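Category: Stage & Music > Members' Meetings
14 comments | 6 shares

GELTPORT PERFORMING ARTS COUNCIL
Minutes of the programming meeting, November
Upstairs room, Vurby Hall. Opened 7:10 p.m.

Present: 11 members, a quorum. Apologies were read and accepted. The chair asked that phones be put away. Two were not.

1. Minutes of the last meeting

Approved with one correction. The minutes had said the hall's new stage floor was "finished." It was "delivered." Members who have seen the floor asked for the difference to be on record.

2. Visit of the Tokgöz dance company

The secretary read a letter from the company's agent offering three evenings in the spring, with a full-length story ballet on the first two and a mixed bill on the last. The letter calls the run "a landmark event for the region." A member asked which region. The letter does not say.

Discussion was long. Points raised:

- The agent's fee assumes a full house every night. Vurby Hall seats 626, and the last dance evening there did not fill the ground floor, let alone the balcony.
- The letter promises live music, then on its second page describes "a live musical presence." The chair will ask how many players that means and whether they are paid by us.
- The company wants the stage from 9 a.m. on the day before opening. The choir has that morning booked and has already said no once.
- Recorded music would bring the cost down. Several members said they would not buy a ticket to hear a recording, and one said she would not be able to tell. Both views noted.

A motion to accept the offer as written found no seconder. A motion to reply asking for two evenings, a clear count of musicians and a lower guarantee was carried, with 3 against. Those against felt we should have said no outright and saved the postage.

3. Ovuser ticketing

Ovuser has proposed to take over all box office sales. The presentation said that lines at the window would "disappear." The box office team pointed out that the lines are mostly people who want to talk about where they sat last time, and they are not likely to do that with a website.

The booking charge would be added at the last step of the sale. Members did not like this and doubted that audiences would. The draft contract also renews itself unless we write to stop it, a point that was missing from the presentation. Put off until we have seen the full terms. No trial to begin before then, whatever the sales office may have been told on the phone.

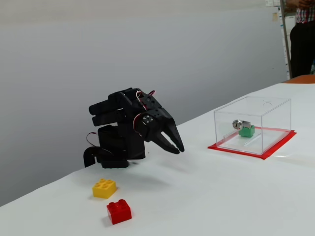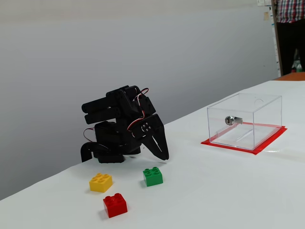
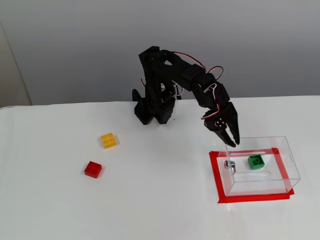 Black arm, white tabletop.

4. Opening talk before performances

It was proposed that each dance evening begin with a 20-minute talk on the story. Supporters said newcomers get lost by the second act. Others said the printed program already tells the story, at length, and that the last talk ran into the overture. Agreed to try one talk, in the foyer, with a fixed end time and the bar open. The proposer is to find a speaker who owns a watch.

5. Costume loan

The youth ballet has asked again to borrow the winter costumes. The last loan came back short of two capes and with a note saying they "may turn up." They have not. Loan agreed on condition of a signed list, checked going out and coming in.

6. Other business

The balcony heating was raised — as it has been at every meeting this year. The hall's reply is that it is "being looked at." Members would like to know by whom. The secretary will write again and keep a copy.

A request for a larger poster budget was turned down. It came with no figures.

Closed 9:25 p.m. Next meeting will be held once the agent has replied, or in January if there is no reply.

Filed under: Minutes, Dance, Vurby Hall, Box Office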